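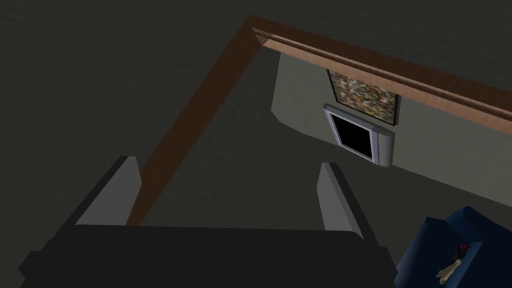 Edge trim with a wood-grain finish, two arms meeting at a corner.

1/ Thread on mitred edge trim for desks and shelves. Most of what goes wrong at the corner goes wrong before the saw is switched on, so most of this is about measuring. Cutting comes near the end and is short.

2/ Measure the corner first. A desk top sold as square is often out by half a degree, sometimes by a full degree. The mitre angle is half of the real corner angle. If the corner is 91 degrees, each piece is cut at 45.5. Cutting both at 45 leaves a gap at one end of the joint, and filler in that gap will show as a line for the life of the desk.

3/ A sliding bevel is enough to take the angle. Hold the stock against one edge, bring the blade to the other, lock it, then copy the angle on to paper. Bisect it with a pair of compasses. Digital angle finders are quicker, but cheap ones drift as the battery runs down. Mine read a known square as 90.6 for most of June before I checked it.

4/ Check the edge for flatness as well. Lay a straight edge along it and look for light. My test board is 2000 mm on the long side and had a hollow in the middle that you could feel with a thumb. Thin trim will bend to follow a hollow like that. Thick trim will bridge it and leave a glue line that opens up later.

5/ Trim thickness. I use 12 mm solid section on desks and thinner strip on shelves. With 12 mm you can plane the top face flush after fitting and still have enough left to round over the front. Veneered or foil-wrapped trim can't be planed, so its height has to match the board before it goes on.

6/ On buying: Landemia will sell lengths from one batch if you ask at the time of ordering. Colour varies between batches more than people expect, and a corner is where two pieces sit side by side. I now mark the back of each length with an arrow so that the grain runs the same way round the board.

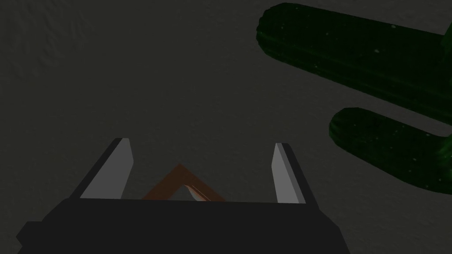 7/ Moisture. Solid trim moves across its width, hardly at all along its length. On a short run this can be ignored. On a wide section the mitre will open on the inside when the wood dries and on the outside when it takes up water. Leave the lengths in the room where the desk will stand for a week before cutting. Lay them flat with air on all sides.

8/ Saw setup. Cut two pieces of scrap at the marked angle, hold them together against a reference and look at the joint. Do this before touching the good material. An error at the saw is doubled at the joint, because both pieces carry it. The stops on my Torvik saw are good enough for skirting and not good enough for this, so I set it from the paper angle each time.

9/ Blade. A fine-toothed crosscut blade, clean. Resin on the teeth makes the blade wander in thin stock. Soak it in washing soda solution for 20 minutes, brush it, dry it at once. I did three corners with a dirty blade last year and blamed the fence.

10/ Order of work. Cut the mitre first and the square end last. Fit the first mitre, clamp the piece dry, mark the far end directly from the board with a knife. Don't transfer a tape measurement. A knife line taken from the work has no reading error in it.

11/ For a board with trim on all four sides, fit the two long pieces dry, then the short ones between them. The last piece always needs a shaving or two off. Leave it slightly long and take it down with a block plane and a shooting board. The shooting board should be set to the same paper angle as the saw.

12/ Correction to something I posted earlier this year. I said that a mitre needs no reinforcement if the long edges are glued. Salvador Simões wrote to say he had seen several of those open at the point within one winter, all of them over heating. He's right. A spline or a biscuit across the joint is worth the extra work on anything that stands near a radiator.

13/ Glue. End grain soaks it up, and a mitre is mostly end grain. Brush a thin coat on both faces, wait until it turns tacky, then apply a second coat and close the joint. Noltatar is the one I have on the shelf at present. Open time is short in warm weather. In July I glue early in the morning.

14/ Clamping. Pressure has to go in two directions, along the trim and in towards the board.
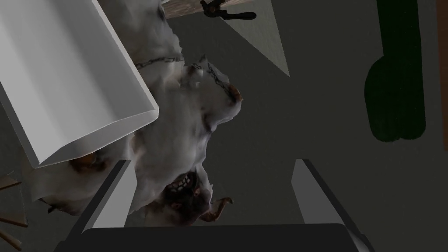
Tape does the second job well on thin sections: stretch it across the edge, one strip every hand's width, closer together near the corner. For 12 mm stock use clamps with a batten between the jaws and the trim, and wax the batten so that it doesn't become part of the desk.

15/ Leave squeezed-out glue until it is rubbery and take it off with a chisel, flat side down. Wiping with a wet cloth pushes thin glue into the grain. It can't be seen until the oil goes on, and then it appears as a pale patch that has to be scraped.

16/ Sanding. Grain changes direction at the mitre, so scratches from one piece cross the other. Sand up to the line with the grain on one side, put tape on that side along the joint, sand the other. Go to 400 by hand if the finish is oil. For varnish stop much sooner or the first coat has little to hold on to.

17/ Fidelina Condori asked whether rounding the point weakens the corner. A small radius makes no measurable difference to the joint and it does save hips and sleeves. Round it after the glue is hard. If the joint has a spline, check how far in it starts, as a large radius can expose the end of it.

18/ Not covered: curved boards, trim over stone, and laminate strip applied with a hot iron. The last has its own problems with heat at the corner. I have a set of test pieces clamped up for it and will post the measurements when they come out.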